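Print this article | E-mail to a friend

THE SHIRT STILL WINS
A conversation about laundry, patience and the household machine that hasn't arrived

Lambros Vrettos would like it known that he folds his own shirts, badly, and that this has no bearing on his work.

"People ask me that first," he says. "Nobody asks a bridge engineer if he's a bridge."

Vrettos runs the cloth group at Petridis, where for the past two years the question on the table has been whether a machine can deal with a basket of laundry. I put it to him more bluntly: can it?

"Which basket?" he says, and goes to make coffee.

When he comes back he's ready to be serious. Give him one kind of T-shirt, already spread flat, and he's optimistic. Give him the same shirt the way it comes out of a dryer, inside out with a sock up one sleeve, and he starts looking for his coat.

The trouble is that cloth has no fixed shape. A mug is a mug from any side. A shirt has to be found before it can be folded, which means locating a corner, and a corner of a shirt spends most of its life pretending to be the middle of a shirt. So his group has people do the job with grippers in their hands, over and over, and the software studies how they went about it. You pinch a corner, you lift, you find out whether you picked up one layer or two.
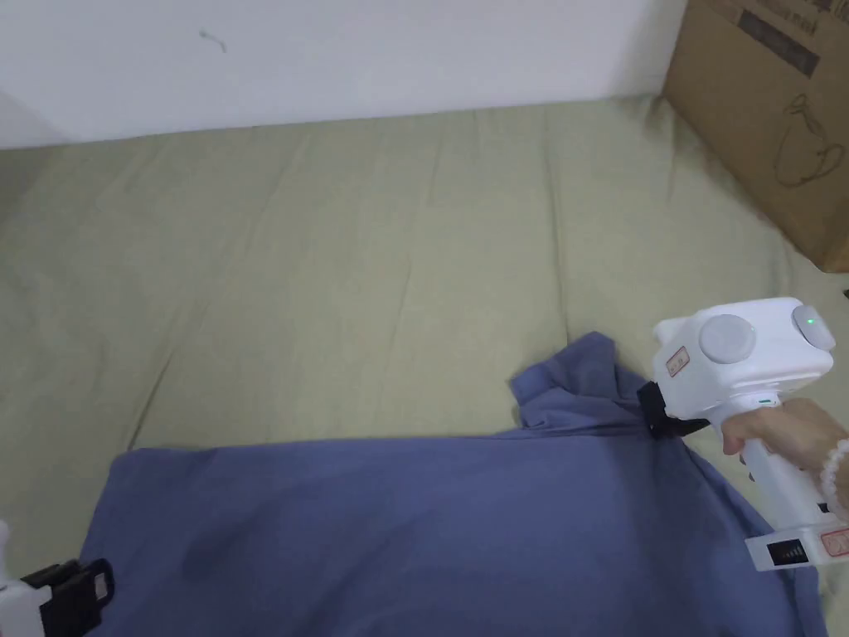

"One layer or two is my whole career," says Vrettos. "My mother feels it with her fingertips while she's on the phone. We have 2,750 recordings and we still get it wrong."

He's cheerful about the wrong ones. Of 711 attempts in the November trial, the machine finished 284 folds that he'd be willing to put in a drawer. I ask what happened to the others. Some were folded in half and then, with great care, folded back again. Some were dragged. In one, the arm held a shirt by the collar for several minutes like a disappointed headmaster.

And how long does a good one take?

"Longer than you'd like. Long enough to decide you don't need that shirt."

I mention Munen, whose promotional film shows a machine folding towels in a kitchen full of sunlight. Vrettos has seen it and thinks the towels are beautiful.

"Towels are rectangles. I have nothing against rectangles. But look at the counter, there's nothing on it. Who lives there? I want to see it done next to a shopping bag and last month's mail, with the bed against the wall so you can only get at it from one side."

That's his other subject, and he warms to it. A lab table is tidy and brightly lit. A home has boxes on things. The shirt is blue and the sheet is green and tomorrow the sheet will be striped, and a program that learned on one will look at the other as if it had been dropped on the moon. He wants his recordings made in the sort of room people have, with the sort of stuff in it that people keep meaning to move. He also wants the cloth picked up and let hang, from every wrong place, because that's how a shirt usually presents itself. 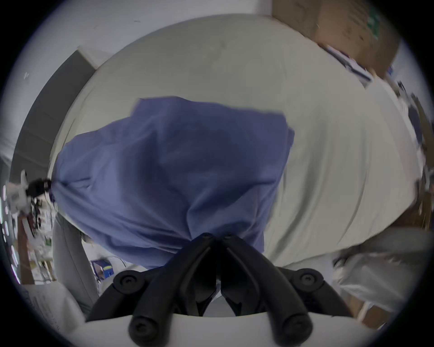

Brirnitz Quarterly | Issue 2 | p. 17

Shop floors are further along, he admits, though he says it the way you'd admit your brother-in-law has a boat. At Pasis, the uniform supplier, a machine feeds flat work into a press all day and does it well. Everything arrives facing the same way. A person stands at the front end to make sure of that.

"So the machine does the easy part and the person does the untangling. They call it automated. I'd call it a nice press."

Would he have one at home, when it works?

He thinks about this for longer than I expected.

"My wife wants one that finds the other sock. I've told her that's a different department."

For now the household estimate stands where it stood when he took the job, which is to say a few years off. He has stopped giving the number at parties. I ask him to show me how he folds a shirt himself, and he says he has a meeting at three.

READER COMMENTS (4)

drawer_full: 284 out of 711 is better than my teenagers. Where do I send the money?

Marguerite: I worked the feeding end of a press for nine years and he's right about the untangling. Fitted sheets were the worst. I'd like to see the software that can do a king size.

tkl: Did he say anything about buttons? My guess is he changed the subject.

drawer_full: @Marguerite I just roll mine into a ball and shut the closet fast.

Last updated: November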